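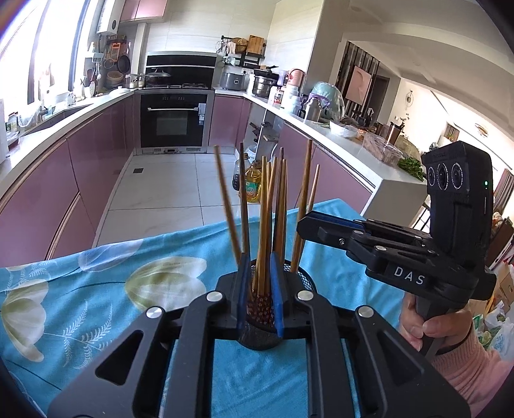 Kitchen from the dining table, chopsticks in their mesh holder.

Winter house check, Indley
Ground floor and outside. Marked as OK, FIX, or WATCH, with my comments under each.

I do this walk-around before the cold weather every year and then promptly lose the bit of paper, so now it lives on the web page with the garden notes. Pinch it for your own place if it's any use! The house is an older weatherboard with gas heating, so skip whatever doesn't apply.

SMOKE ALARMS

Hallway alarm sounds when tested: OK
Loud enough to send the dog under the bed. I vacuumed the vents while I was up the ladder.

Alarm outside the back bedroom sounds when tested: FIX
Chirped once and gave up. New battery didn't help, and when I finally looked at the date on the back it was well past its replacement year. A new one is on the shopping list, at the very top, underlined.

Everyone in the house knows the way out in the dark: OK
We had a practice at 9 pm with the lights off. Much giggling and one stubbed toe, but we all got to the letterbox. The spare key for the back deadlock now hangs on a hook beside the door, up high where visitors' kids can't reach it.

KITCHEN

Rangehood filters clean: FIX
Disgusting. I did them in February and you'd never know it. Soaking in the laundry trough with hot water and dishwashing powder as I type. They need doing much more often than I do them, particularly in a house that stir-fries as much as ours.

Fire blanket within reach and not right over the stove: OK
Moved it last year to the wall beside the doorway. Used to hang directly behind the burners, so you'd have had to reach through the flames to get it. What was I thinking?

Tea towels and oven mitts away from the burners: WATCH
They migrate. I move them, somebody moves them back (probably me).

Cooktop flames burn blue and even: OK
Back left was a bit lazy and yellow, so I took the cap off and brushed it out once it had cooled. All good now. If it goes yellow again I'll ring the gas fitter and leave it alone until then.

Cleaning products and dishwasher tablets up high: OK
Childproof latch on the under-sink cupboard is a Stoltus one and it's held up beautifully, although my mother can't open it either.

POWER AND LEADS

Safety switch trips when the test button is pressed: OK
Pressed it, everything went off, reset it, then spent ten minutes fixing the clock on the oven. Tell people before you do it if anyone is working from home. I learnt that one the hard way.

No powerboards plugged into powerboards: FIX
Caught one behind the telly. The lamp now has its own wall socket and the old Analon board has gone to e-waste because the casing had a crack along one end.

Leads in good nick, nothing frayed or run under a rug: WATCH
The toaster cord is fine, the kettle cord is fine, the iron is getting a bit stiff where the cord goes in. 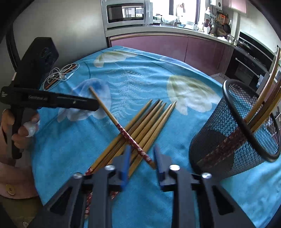

I'd been putting up with the iron because it's a good one, but a stiff cord is usually a tired cord, and I'd rather be a bit wrinkled for a week or so than get a belt off it. It's unplugged and on the top shelf until I get it looked at or chuck it. Same goes for any electric blankets, by the way. Get them out now, lay them flat on the bed and go over every bit with your hands for lumps or kinks before you switch them on.

HEATING AND HOT WATER

Gas heater serviced in the past two years: FIX
Booked! The quote was $172 including the carbon monoxide test, and I'm happy to pay that. Heater stays off until they've been. Extra doonas all round.

Wall vents clear: OK
One had a wasp nest in it, long abandoned. Poked it out with a bit of dowel.

Clothes airer well back from the heater: WATCH
I've put a strip of masking tape on the floorboards a full metre out and the airer has to stay behind it. We'll see how long that lasts in a wet July.

Hot water at the bathroom tap not scalding: OK
Tempering valve seems to be doing its job. The neighbours got theirs checked and theirs was way too hot, so it's worth a look, especially if you've got little ones or older people visiting.

TRIPS AND FALLS

Hall runner lies flat: FIX
Corner curls up near the bathroom. I've bought a roll of Varma rug gripper, 80 mm wide, and I'll do it on the weekend once the floor's been mopped and has dried properly.

Back steps sound, handrail tight: FIX
Counted 4 loose screws in the handrail bracket and the bottom tread has a soft patch I could push a screwdriver into. I've put a pot plant on that side for now so we all keep to the good half. Tread needs replacing, not filling.

Outside light works: OK
New globe. Wiped the cobwebs off the sensor too, which is why it had been coming on at all hours.

OUTSIDE

Gutters clear: WATCH
Front is clean. Back is under the neighbour's gum and fills up again in about a month, so I'll do another pass in June. Someone holds the ladder, every time, no exceptions.

Barbecue hose and regulator: OK
Brushed soapy water over the joins with the gas on and got no bubbles. Remember to turn the bottle off afterwards!

Shed chemicals labelled and lidded: FIX
Found a soft drink bottle with something green in it and no label. It's going to the council drop-off with the old paint, and the rule from now on is that nothing gets tipped into a drink bottle.

Next check: before summer, when I'll do the bushfire list as well. The upstairs sheet is on a separate page and I'm only halfway through it.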